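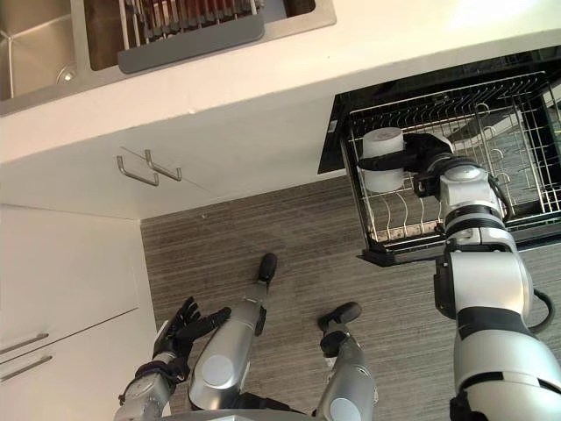 How often does the dishwasher filter need cleaning?
Clean it every 27 cycles, or sooner if grit is left on the dishes.

Section 5. Filter and Spray Arm Care
Applies to Ramstead 218 dishwashers.

CAUTION: Switch off power at the breaker before reaching into the tub. Broken glass can collect in the sump. Wear gloves.

1. Pull the lower rack all the way out and set it aside.
2. Turn the filter cup counterclockwise and lift it straight up.
3. Separate the cup from the flat screen.
4. Rinse both parts under warm running water in the sink. Use a soft brush on the mesh. Do not use steel wool.

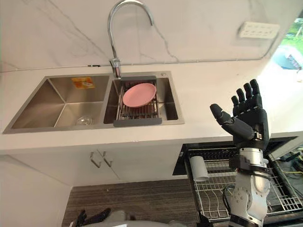
Written by the Aravena Service Desk
Updated March 9, 2021

5. Wipe the filter seat with a damp cloth.
6. Refit the screen, then the cup. Turn clockwise until the arrows line up.

Note: A cup that is not locked will let food scraps into the pump. If error 3 shows at the next start, repeat step 6.

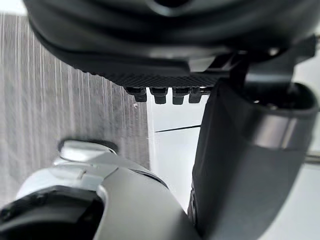
Fig. 5-2. Close view.

7. Unscrew the lower spray arm nut by hand and lift the arm off.
8. Clear each jet with a wooden toothpick. Flush the arm from the hub end.
9. Refit the arm and spin it once. It must turn freely.

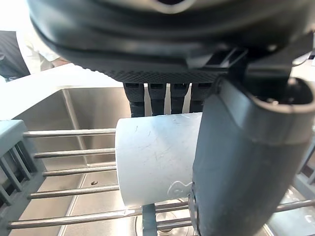 CARE AND CLEANING: HARD WATER

Lime scale narrows the jets. Run one empty hot cycle with Geko descaler in the detergent cup. Do not mix descaler with bleach. Salt settings are listed in Section 6.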